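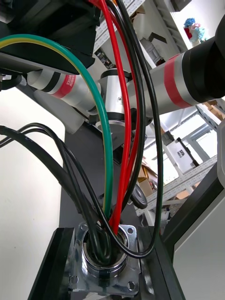 The Last Eleven Inches

Cable gets all the money. The place where it goes through the hole gets an afternoon, if that. A feature on glands, collars, slack and the people who care about them.

Friday, December 26, 2025

Day after the holiday, quiet shop, good time to look at the part of a wiring job everybody walks past. The entry. The hole in the plate, the collar in the hole, the fistful of cable going down it.

I have spent most of this year on the floor at Lamont, where they wire benches and control cabinets for small factories, and if you ask anybody there what fails first they don't say the breaker. They say the entry. A cable can lie in a tray for twenty years and be fine. Put a bend in it, right where it meets metal, and let it rub.

So. The hardware first.

A gland at its plainest is a ring that lets cable through a surface without letting the surface chew on it. Some squeeze down on a single cable with a rubber seal. Others are just a wide collar on a flange, screwed down at the corners, and the whole bundle drops in together. Shops argue over which is better. Sealed ones keep out dust and coolant, and you pay for that in time, one gland per cable, every one to tighten. The open collar is fast. You can add a cable next May without drilling. You can also stuff it until nothing moves, and people do.

Red cables, black cables, a green one with a thin yellow stripe, all leaning on the same rim. Look at the lip of the collar where a black one wraps over it. That's the spot I'd put a thumb on. A rounded lip is kind to a jacket, a sharp one is a slow saw, and you can't always tell by eye. You feel for it. The guys at Lamont run a fingertip around every ring before it goes on, and the ones with a burr go back in the box. I watched a whole tray get checked like that, took less time than the coffee break.

The green and yellow

Worth its own section. Green with a yellow stripe usually means the protective ground, and it's the one the old hands like to leave long. The thinking is simple enough. If the whole bundle gets yanked, the ground should be the last thing to come off its terminal. So it gets a generous loop, more than looks neat, and new people keep wanting to tidy it up and tie it back with the rest. Leave it alone.

Check the drawing though. Color is a habit and habits vary, and I have opened cabinets where somebody ran out of one spool and just carried on with another. A color tells you where to start looking. A meter tells you what you've got.

Slack, how much

Everybody has a number. At Lamont it is 11 inches past the collar for anything that lands on a terminal, measured from the top of the ring, and they'll defend it. Long enough to re-strip the end twice when somebody botches a ferrule. Short enough that it doesnt pile up underneath.

Piling up is the other problem. Slack has to live somewhere. Above the plate it makes big loops that catch sleeves and tool handles. Below, it makes a nest, and the nest holds heat and hides the one cable you need. I prefer mine on top, where I can see it, in wide easy arcs. Plenty of people hate the look. They want everything combed flat and tied every couple of inches like a hairbrush ad.

Tie it too tight and the cable can't shift when the thing it feeds shifts. Then all the bending happens in one spot, and the spot is always just above the ring. Loose loops share it out.

The comb question

Prakemel sells a little slotted plastic comb for dressing cables, and I tried it for a week. Lovely on six cables of the same size. Hopeless on a mixed bundle, fat black ones next to skinny ones, it just pops off. Went back to fingers and hook-and-loop strap. Strap, by the way, over zip ties, anywhere you'll be back inside the year. A cut zip tie leaves a sharp little corner that will open your wrist up, and the side cutters that cut it will one day nick a jacket. I've nicked one. You hear it more than you see it.

What it costs

The parts are nothing. A polished flange with a collar from Vallumden lists at 196 for a box, and a box does a lot of benches. The painted ones are cheaper and perfectly good indoors. Polished wipes clean, shows grime early, also shows every screwdriver slip, forever.

Labor is where it goes. Lamont priced one retrofit at 996, a bench with a single bad entry, and nearly all of that was hours. Pull the bundle back out, label it, dress the hole, put on a proper collar, feed it all again, test every line. The original installer had saved maybe the price of lunch.

Screws. Snug them in a cross pattern, not around in a circle, or the flange sits cocked and one side of the ring stands proud. Then go back the following week and snug them again. Thin sheet metal relaxes. If the plate shakes at all in use, a drop of threadlocker, the kind you can undo.

Feeding it

Order matters more than I thought when I started. Stiffest cables first, while there's still room to steer them. Thin ones last, they'll find a gap. Put tape over the bare ends in a smooth cone so they dont snag on whats already in there. One person above and one below if you can get it, and agree on words beforehand, because "go" and "no" sound the same through a steel plate.

Don't pull on a stuck one. Back it up, twist, try again. If it still wont go the hole is too full and you need a second hole. Nobody wants to drill a second hole. The catalog says leave a good share of the opening free, the shop floor says there's always room for one more, and by the third upgrade you couldn't get a pencil in.

Labels go at both ends and one more just above the collar. That third label is the one I'll nag about. Once cables drop into a dark ring you lose track of which is which, and two reds side by side are two reds. A wrap of numbered tape, text facing out, a hand's width up from the rim. Cloltetti makes a nice roll of 100 that peels without leaving fuzz. Marker on masking tape works fine for a season and then it's a brown smudge.

If you only do one thing

Get a flashlight, power off and locked out, and look down into the entries you already have. Move each cable a little with a finger. You want to see jackets with a bit of shine and no flat spots, no gray dust on the rim (that's jacket, ground off), nothing crossing the edge at a hard angle. Anything that wraps over the lip gets lifted off it and rerouted, or at least gets a length of split sleeve. Start with the one that's used most. The spare bench in the back can wait until spring.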